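Setting Up the Bowl Cell at Civcombe

21 April 2026

The cell at the Jenen test kitchen in Civcombe does one job. It takes mixed bowls off a counter and sets them upside down in a dish rack. Two Jiker arms hang from a steel beam, with a camera head between them, and a control cabinet sits outside the guard. It has been in service since October, and most of what has been learned there concerns setup, not speed.

The arms are the least troublesome part. They came with a factory calibration, and the first check on site showed no reason to change it. The beam was another matter. It had been bolted to the ceiling joists through a single plate at each end, and when both arms reached out together the camera head dipped enough to shift the apparent edge of the counter. Jenen's technicians added a diagonal brace on the wall side and shimmed the plates. The dip is still there, but it is now smaller than the error allowed at the fingertips.

Each gripper carries Zacharopoulos pads, a soft molded type with a shallow rib across the face. The rib runs parallel to the rim of the bowl. On the first day the pads were fitted the other way around, which gave a firm hold on straight mugs and a poor one on anything that tapers toward the foot. Turning them took a hex key and a few minutes. The pads are now marked with a paint dot that must face the camera head.

Two arms are used for one bowl because glazed ceramic is slick and the side walls slope. A single gripper can pinch the rim, but the bowl then hangs at an angle that depends on its weight, and the rack slots leave little room for that. Holding from both sides fixes the angle. It also means the arms must close at the same moment. If one arrives early, it pushes the bowl across the counter before the other makes contact.

The motion itself is learned from people doing the same job by hand in a household kitchen, recorded from head height. The current set holds 3028 clips. Each is trimmed to start just before the hands touch a bowl and to end once they have let go. 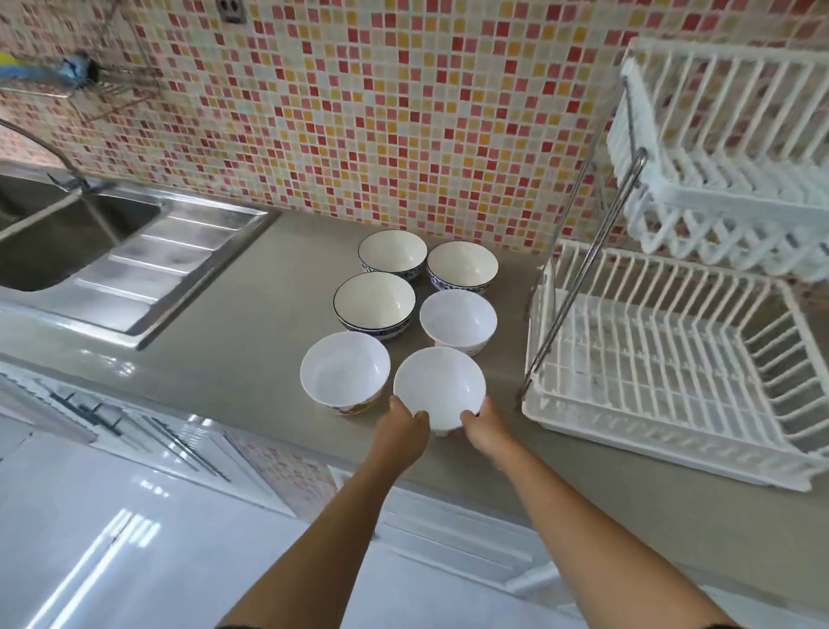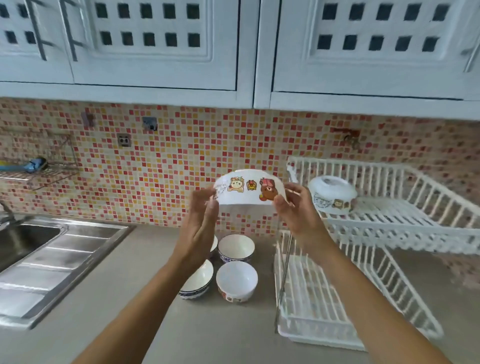

The hand task. In both views the bowl is held from either side, with the lower tier of the rack empty.

Clips are sorted before they go into training. Any in which a forearm hides the bowl during the grip is put in a separate folder and used only for testing. Patterned bowls are kept in along with plain ones. An early version of the model, trained mostly on plain white ware, treated a printed band as the rim and closed the grippers too low.

Backgrounds matter for a similar reason. Small wall tiles in mixed colors give the vision software a great many edges to sort through, and bare steel gives it reflections that move as the camera moves. The Civcombe cell has a plain gray wall, so it would be easy to train against gray alone. Jenen chose not to, on the grounds that the wall may be retiled and the model should not have to be replaced with it.

Daily care is short. Before the first run, the operator wipes both camera windows with a dry cloth, checks the pads for nicks, and runs the arms through the reference pose, where each fingertip should touch a steel pin on the counter. If either misses its pin by more than 4 millimeters, the cell locks and the camera head has to be calibrated again. The printed target for this is stored flat in the cabinet door. A curled target gave a false result in the first weeks – the fault was traced only after the camera cable had been replaced for nothing.

The rack is bolted down. It was held by suction feet at first, and it crept. The bolts pass through the base tray into threaded inserts in the counter, with rubber washers above and below. The washers are changed when they harden, and the rack position is measured again each time they are.

Pads are replaced every 30 hours of run time. They look usable for longer, but the rib rounds off and grip falls away quickly once it does. A new pair is tested on 100 lifts with a plain bowl and then with a patterned one before the cell goes back to normal work. One drop during the test means the pads come off and the mounting faces are cleaned.

Two faults remain open. The left wrist cable rubs against its clip when the arm reaches for the upper tier of the rack, and the present fix is a wrap of fabric tape that has to be renewed. The other concerns bowls that stand touching. The grippers need a gap on both sides, so the cell now nudges one bowl away with the back of a finger before it attempts a lift. The nudge works on a dry counter. On a wet one the bowl slides farther than planned, and the operator has to open the guard and move it back by hand.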